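Zoltirer rebuilds hand-held gripper cell at Vukevano site

November 4, 2019

Zoltirer has returned its tabletop demonstration cell at Vukevano to service after a rebuild of the cable routing and a change to the way the two hand-held grippers are checked between sessions. The cell had been running since April on its original setup.

The cell records a person doing small handling tasks with a gripper in each hand. The recordings are used by Ururen, which trains arm controllers on them. A fault in either gripper goes straight into the data, and most of the work on the cell is therefore maintenance of the grippers, their cables and the table position.

According to the site's maintenance log, the old setup lost 14 sessions to one cause: a connector at the left gripper that worked loose when the operator reached across the table. The signal did not drop out completely. It cut in and out for short periods, and the recording software filled the gaps with the last good value. The error was found only when the recordings were played back at Ururen.

The cable on each side now has a fixed service loop and a clamp that takes the pull before it reaches the connector. The loop is set with the operator's arm at full reach to the far corner of the table, and the clamp is tightened at that length. Setting it with the arm at rest leaves the cable too short. Cables are replaced after 200 hours of use whether or not they show wear, and the old ones are cut so that they do not go back on the shelf.

Finger alignment is checked at the start of each shift. The technician closes the gripper on a flat gauge supplied by Byun, reads the opening value, and compares it with the value on the card for that gripper. If the two differ, the finger screws are backed off, the finger is seated against its stop, and the screws are tightened again in turn. The check is then repeated from the beginning. A gripper that fails twice is tagged and taken out of the cell.

The technicians also changed the cleaning routine. Finger surfaces were previously wiped with a general shop cleaner, which left a film and made smooth items slip. They are now wiped with a dry cloth during the shift and with alcohol at the end of it. The camera window gets a separate lens cloth. Using the same cloth for both is listed in the log as the most common handling mistake during the first month.

Table position is the third item. The table can be shifted slightly if someone leans on it, and a shift changes the view on which the recordings depend. After the rebuild, the technician takes a reference picture with the table clear, lays it over the stored one on the monitor, and moves the table until the edges line up. The frame bolts are checked with a torque wrench every 20 sessions.
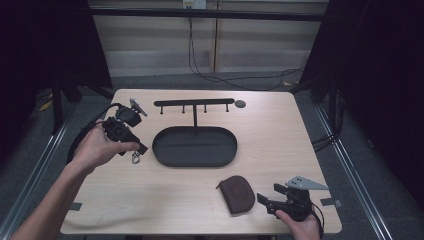
How long does the start-of-shift check take when both grippers are in order?

The check takes 14 minutes for the pair, including the gauge reading on each finger set and the comparison of the table view. A finger adjustment adds the time needed to reseat the finger and run the check again.

Zoltirer has recorded over 100 sessions on the rebuilt cell without a repeat of the connector fault. One cable was replaced early after its jacket was found nicked near the clamp. The edge of that clamp has been filed down, and the matching clamp on the other side was treated the same way.

One problem remains open. The opening value on the right gripper drifts slightly over a long shift and comes back after the gripper has been switched off overnight. The technicians suspect the position sensor and have asked Byun for a spare. Until it arrives, the right gripper is checked on the gauge a second time at midshift, and both readings are stored with the session.

Ururen plans to set up a second cell with the same clamps and the same check card. Its technicians will work from the Vukevano log, and the cable length will be set again on site for each operator.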